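グリッパー比較メモ、スレッドで流します。長い。誤字あったらごめん、直さないと思う
2025年9月6日

お題はシンプルで、同じアームに二種類つけ替えて、生活用品をひたすらつかむだけ。片方がCluvsideの平行二指、もう片方がGranströmのリンク式二指。コントローラはGarkentの箱をそのまま使い回し。

全部で147回やった。肩がしんどい。アームの肩じゃなくて私の肩。物を元の位置に戻すのは人間なので。

先に結論だけほしい人へ。薄い物と細い物はCluvside、丸い物と柔らかい物はGranström。値段は聞かないで。終わり。以下は細かい話。

まず取り付け。Cluvsideはフランジのネジ穴がそのまま合った。四本締めて終わり。Granströmはアダプタ板が要る。板は付属してるんだけどネジが付属してない。なんで？ 引き出しあさって長さ合うやつ探した。この時点で午前が半分消えた。

アダプタ板の厚みぶん指先が前に出る。TCPの設定を直し忘れて最初の数回、棚板に指先をこつんと当てた。力制限が効いて止まってくれたので無傷。Garkentえらい。

電源はどっちも24V。コネクタが違う。規格そろえてくれとは言わないからせめてオスメスをそろえてくれ。変換ケーブルを一本つくった。圧着二回失敗。

で、通信。Cluvsideは指令を送ると「開いた」「閉じた」「何か挟んだ」がちゃんと返ってくる。Granströmは位置と電流だけ返ってくるので、挟んだかどうかは自分で判定を書く。書いた。しきい値が物ごとに違うので泣いた。

電流のしきい値、高めにすると柔らかいポーチをつかんでも「つかんでない」って言い張る。低くすると空振りで閉じきったときに「つかんだ！」って言う。嘘つき。

結局、電流だけで見るのをやめて、指の開き幅も一緒に見ることにした。閉じきってたら空振り、途中で止まってて電流が出てたら把持。当たり前だけど最初からこうすればよかった。

マニュアルの話もしとく。Cluvsideのマニュアルは短い。短すぎる。エラー番号の表が一枚あって、対処の欄がほぼ「再起動」。Granströmは分厚いんだけど索引がない。PDF検索でしのぐ。図は断然Granströmのほうがわかりやすい。

さて本番。対象物は歯ブラシ、マグ、ペットボトル、布っぽいポーチ、あと包装されたままの小物。うちのCunsteadって名前で回してるプロジェクトが「棚の物を取って渡す」系なので、工場のワークみたいな都合のいい形の物は入れてない。

歯ブラシから。これが一番差が出ると思ってた。それぞれ36回ずつ。

Cluvsideが25回成功、Granströmが24回成功。差、出ないんかい。

ただ失敗の中身が全然ちがう。Cluvsideは位置がちょっとずれて、指の外側で柄を弾いてコロッと転がす。Granströmはつかむところまで行って、持ち上げるときに柄が指の間でくるっと回る。で、落ちる。

前者はカメラと位置合わせの問題なので直せる気がする。後者は指の形の問題なので、指先を変えないと直らない気がする。なので数字は並んでても、私の中ではCluvsideの勝ち。異論は認める。

リンク式って閉じるときに指先が弧を描くでしょ。あれが細い物に効いてくる。開いてるときと閉じたときで指先の高さが変わるから、棚板すれすれを狙うと板に当たるか、浮いて届かないか。高さ補正の表をつくって入れたらだいぶましになった。

補正なしの分は上の回数に入れてない。入れたらかわいそうな数字になるので別枠。

Cluvsideは平行なので高さは変わらない。そのかわり指が太い。物と物の間に差し込めない。隣の物をどかしながら入っていく感じになって、隣が倒れる。どかしていい隣ならいいけど。

包装された歯ブラシ、これは両方とも楽勝。平たくて幅がある。ただ包装のつるつるした面に当たると滑る。指先にシリコンのシート貼ったら止まった。両面テープで貼ったので見た目は最悪です。

シートの端がめくれてきて、次の物にくっついて一緒に持ち上がりかけたのは笑った。貼り直した。角を丸く切るとめくれにくい。これ今日一番実用的な知見かもしれない。

マグ。胴をつかむか取っ手をつかむか問題。胴はGranströmが強い。開き幅が広いのと、指が少し内側に倣ってくれるので、丸いのにしっかり沿う。表面に縦の溝が入ってるやつだとさらに安定する。溝に指が噛むのかな。たぶん。

Cluvsideだと開き幅がぎりぎり。アプローチが少し斜めになるだけで縁に乗り上げる。一回、指先がマグの縁に乗ったまま下に押しにいって、力制限で止まった。あれは心臓に悪い。陶器なので。

取っ手狙いは両方ともだめ。取っ手がどっち向いてるかをカメラが毎回当ててくれればいいんだけど、横向きはいいとして、奥を向いてると見えない。手首を回しに行くと今度はケーブルが突っ張る。

そうケーブル。ケーブルの話をさせてほしい。

把持の成績より、ケーブルの取り回しのほうが一日の作業時間を食ってる。Cluvsideはコネクタが横から出てて、手首を回すとアームに擦る。Granströmは上から出てて擦らないけど、余長を多めにとらないと手首の可動範囲が死ぬ。

余長をとると垂れる。垂れると物に触る。結束すると突っ張る。この三角形から出られない。スパイラルチューブも試した。硬い。バネで上に吊るのも考えたけど、吊る場所がない。

で、垂れ方によってカメラに映り込む。手首カメラの視野の端をケーブルが横切って、認識が「細長い物」って言い出す。歯ブラシ探してるときに限って。そりゃ細長いけども。

マスクかけて無視させようとしたら、ケーブルが動くのでマスクも動かさないといけない。やめた。ケーブルをテープで寄せた。物理で解決。

カメラの話ついでに。手首カメラと頭のカメラ、両方つないで比べた。手首は近づくほど強いけど、最後の最後に指で隠れる。頭は全体が見えるけど、アームが物の手前に来ると何も見えない。どっちか片方って言われたら困る。

頭カメラだと透明なボトルの奥行きが出ないのがきつい。キャップは出る。なのでキャップの位置からボトルの位置を推定することにした。キャップが濃い色だと安定する。白いキャップのも試したいけどまだやってない。

ボトルの把持じたいはどっちのグリッパーでもいける。ただCluvsideは強く握りすぎてペコッと鳴る。力の設定が段階式で、一番弱くしてもまだ強い。Granströmは電流で連続的に絞れるので、鳴らさずに持てる。ここは明確にGranström。

棚の中段みたいな、上に天板がある場所が問題で。上からまっすぐ行けない。横から入るしかない。横から入るとアダプタ板のぶん長いGranströmは手首が先に天板に当たる。短いCluvsideは入るけど開き幅が足りない。なんなんだ。
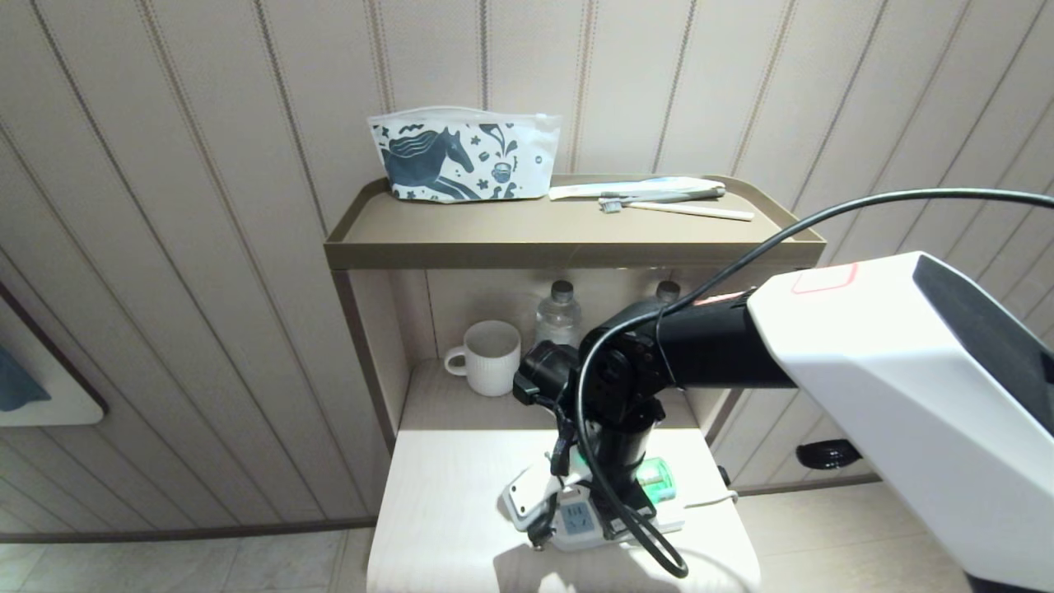
なので横入りの姿勢は両方とも手で教示しなおした。自動計画に任せると、遠回りして肘を変なとこに持っていくので。教示はGarkentのペンダントでやったんだけど、ボタンが小さい。手袋してると押せない。

あとGarkentの箱、グリッパーを差し替えるたびに再起動が要る。起動が遅い。コーヒーいれて戻ってきてもまだ「初期化中」って出てる。差し替え回数を減らしたくて、順番を組み直した。最初は一つの物ごとに交互にやるつもりだったけど、無理。

順番を固めちゃったので、後半の方が私の位置戻しがうまくなってる可能性はある。公平じゃないかも。そこは正直に書いとく。次は物を置く位置にテープで印つける。今回つけてない。つけろよって話。

速度。閉じる速さはCluvsideが速い。パチンって閉じる。気持ちいいけど軽い物は弾く。遅くする設定はあるのに、遅くすると音がキーンって鳴る。モーターの音かな。隣の机から苦情が来そうな高さの音。

Granströmは遅い。もっさり。でも物が動かない。歯ブラシみたいに軽いのは、速さが成績に響いてると思う。Cluvsideを途中まで速く、最後だけ遅くできればいいんだけど、動作中に速度を変えるコマンドがファームにない。要望は送った。返事まだ。

ポーチ。これはおもしろかった。中身の入り方で毎回形が変わるので、同じ場所を狙っても同じ結果にならない。上の縁、ファスナーのところをつまむのが一番いい。生地より硬いので。

ファスナーつまみはCluvsideがうまい。平行に挟むので薄いのをちゃんと面で押さえる。Granströmは指先の角が当たって、斜めに持ち上がる。落ちはしない。見た目が不安なだけ。渡す動作まで考えると向きがそろってるほうがありがたいけど。

柄がプリントされてる物って認識しづらいかと思ってたけど逆だった。無地より位置が安定する。特徴点が拾えるからかな。無地の物のほうが背景に溶ける。棚も壁も薄い色だと特に。

照明も変えてみた。天井だけだと包装のテカりで穴があく。横からスタンド足したら穴は減ったけど今度は影が細長い物に見える。また細長い物か。もうカメラの露出を下げて天井だけに戻した。

壊れた物の報告。今日はシリコンシート二枚と変換ケーブル一本。グリッパー本体は両方とも無事。マグも無事。一回落ちたけどマットの上だった。

Cluvsideの指、ネジ止めなので自分で指先をつくって替えられるのはでかい。Granströmは指がリンクと一体で、先っぽのパッドしか替えられない。くるっと回る問題を直したいのに替えられるのがパッドだけってのが痛い。

パッドにV溝を入れたのを印刷して試すつもり。柄が溝に落ちてくれれば回らないはず。印刷の向きで溝がガタガタになるのは知ってるので寝かせて刷る。TPUの残りが足りるか微妙。

よくある質問を先回り。吸着は？→ 布とか溝つきの面があるので今回はなし。三本指は？→ 借りられたらやりたい。アームは何？→ そこは比べてないので今回は書かない。

ログの取り方も聞かれるので。時刻、物の名前、グリッパー、成功か失敗か、失敗のときは一言。一言欄がだんだん雑になって、後半は「まわった」「はじいた」「またまわった」しか書いてない。読み返すとけっこう役に立つ。

成功の定義は、持ち上げて、横に動かして、指定の位置で離すところまで。持ち上げただけは失敗扱い。厳しめ。ここが人によって違うから他所の数字と並べても意味ないと思う。

離すのも地味に差がある。シリコン貼ったら滑らなくなったぶん、離れなくなった。軽い物が指にくっついてくる。開いたあとに手首を少し振る動作を足した。かっこ悪い。効く。

キャリブレーションは差し替えのたびにやり直したほうがいい。めんどくさくて一回さぼったら、その回のデータ全部捨てるはめになった。その分は数に入れてない。やり直しの時間のほうが長かったです。

ていうわけでCunsteadではしばらくCluvsideをつけっぱなしにする。理由は指先を自作できるのと、状態がちゃんと返ってくるのと、ネジが付属してたから。三つ目は半分恨み。

Granströmは12月にもう一回やる。V溝パッドと、あと手首を短くするアダプタを削ってもらえそうなので、それが来たら横入りも再戦。そのときは歯ブラシの本数も増やしたい。太い柄と細い柄で分けて。

ログのCSVは整理したら置きます。列名が日本語と英語まざってるので、そこだけ直してから。

追記。さっきの「アダプタ板のネジが付属してない」、箱の緩衝材の下に小袋があった。ごめんGranström。でもなんでそこに入れた？

もひとつ追記。Cluvsideの一番弱い把持力、ファームを新しくしたら一段下が増えてるらしい。明日ボトルだけやり直しす。ペコッて鳴らなかったら書きます。今日は電源落として帰る。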